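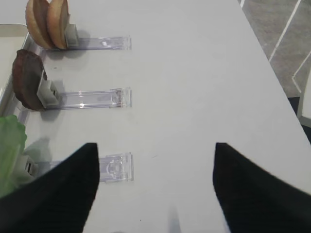

Burger Table Opens for Visitors in Nistville

February 12, 2024

A new hands-on table with a toy burger set was opened to visitors this month in Nistville. The table is called Endudden and it was prepared by the small design studio Clisari, which has made play materials for schools and family centers for 18 years.

The idea is simple. The ingredients stand on edge in clear holders, and in the middle there is a white tray. The visitor takes the pieces one after another and makes a burger on the tray. There is no timer and no score. A printed order card tells which pieces should be used, but Evander Jardine, who leads the project at Clisari, told us that many visitors put the card away after the first burger.

"In the beginning we kept everything in one deep box," he said. "The children were searching in the box more than they were building. When the pieces are standing, you see at once what you have and what is missing."
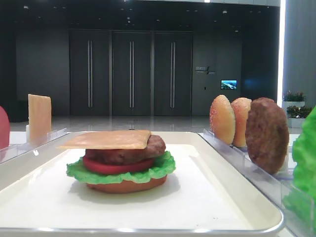 Jardine tested the table for one winter in the reading room of the Lò library before it came to Nistville. In that time 40 order cards were written, and 18 of them stayed in the final set. The others were too similar, or they asked for more pieces than the holders can take.

The order of the layers was a subject of long discussion at the studio. Some colleagues wanted to put the cheese under the meat, so that the patty would keep it in place. The studio's standard card now goes another way: first the bottom bun, then lettuce, tomato and the meat patty.
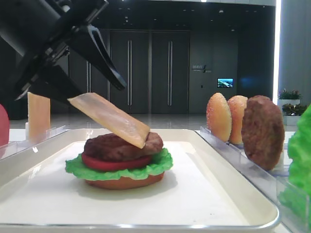
Small differences between the pieces are also part of the exercise, says Jardine. A bun is easy to take and easy to put down, but a thin piece asks for more attention. The cheese slice goes on top of the patty, and if it comes down at a slant, one corner arrives first and the visitor must decide when to let go. The lettuce has a frilly edge that reaches out past the bun, so it is a good layer for beginners, who do not need to place it exactly in the center.

The table can be used free of charge during the normal opening hours through the end of February. Groups of more than four people are asked to register at the front desk. Clisari also plans to lend a second set to schools in the area, and 70 printed guides for teachers are ready to be picked up.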